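Sticking Door Locks: Cleaning, Lubrication and Adjustment

A pin tumbler lock that has become stiff is rarely worn out. In most houses the fault is dirt in the keyway, the wrong lubricant, or a bolt that no longer lines up with the strike plate. All of these can be corrected in an evening with a screwdriver, a file and a tube of dry lubricant. The notes apply to ordinary cylinder deadbolts and latch sets on wood and steel doors. They do not cover electronic locks or mortise cases with a spring under tension.

Find the fault first

Open the door and throw the bolt with the key. If it moves freely with the door open and binds with the door closed, the cylinder is sound and the trouble is in the alignment. Go directly to the section on the strike plate. If it binds in both positions, try the thumbturn on the inside. A stiff thumbturn points to the bolt mechanism or to mounting screws that are too tight. A smooth thumbturn with a stiff key points to the cylinder or to the key itself.

Compare the key with a spare that sees little use. A copy made from a worn copy carries the error forward, and the shoulders of the cuts become rounded. If the spare works and the daily key does not, have a new key cut by code or from the spare.

Cleaning the cylinder

Blow out the keyway with short bursts of compressed air, holding the straw at a slight angle. Follow with a small amount of solvent cleaner sold for locks or electrical contacts. Insert and withdraw the key several times, wiping it on a rag after each pass. Continue until the key comes out clean. Allow the solvent to evaporate fully before any lubricant goes in.

Do not use cooking oil, petroleum jelly or heavy machine oil. They hold dust and thicken in cold weather, and a lock treated this way in summer will often seize by November. 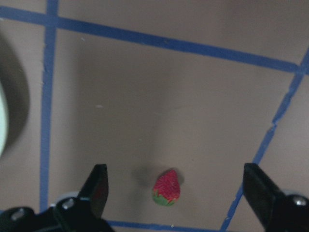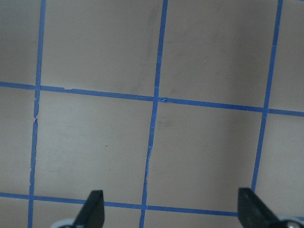

Lubrication

Use graphite powder or a dry PTFE product, and keep to one type for the life of the lock. Graphite mixed with an oily residue forms a paste that is harder to remove than the original dirt. The dry spray I use is Plideck 451, applied in a single half-second burst. Clonport makes a comparable product with a narrower straw, which suits small padlocks. Work the key in and out 18 times, then turn the bolt through its full travel in both directions. Wipe off the excess.

The bolt itself takes a thin film of white lithium grease on the sliding faces. None of this grease should reach the cylinder.

Mounting screws

The two long screws on the interior plate pull both halves of the lock together. Overtightening squeezes the case and drags on the tailpiece. Back each screw off a quarter turn, test the thumbturn, and repeat if necessary. The lock body should not move on the door when the key is turned. If it does, the screws are now too loose.

Strike plate alignment

Rub chalk or lipstick on the end of the bolt, close the door, and throw the bolt until it touches the plate. Open the door and look at the mark.

Mark slightly high or low: check the hinge screws before touching the plate. A loose top hinge lets the door sag on the latch side. Replace one of the short screws in that hinge with a 3 inch screw that reaches the wall stud, and tighten it gradually, checking the gap as you go.

Mark still off by a small amount: file the opening in the plate. Remove the plate and hold it in a vise for this. I use a Żak half-round file and finish with fine emery cloth.

Mark off by more than the width of the plate's lip: move the plate. Fill the old screw holes with glued hardwood dowel, let the glue cure overnight, and drill new pilot holes.

Check the depth of the hole behind the plate as well. A bolt that stops short of full extension has not deadlocked and can be pushed back. Deepen the hole with a spade bit or a chisel and clear out the chips.

When to replace

Replace the cylinder if the key can be withdrawn in any position other than the intended one, or if a pin stays down after cleaning. Measure the backset and the bore before ordering. The Janell 789 cylinder fits many older deadbolt cases, but the length of the tailpiece must be checked against the old part. Cut it with a hacksaw if it is too long, and remove the burr before fitting.

Test the new cylinder with the door open, using every key supplied, before you close it for the first time.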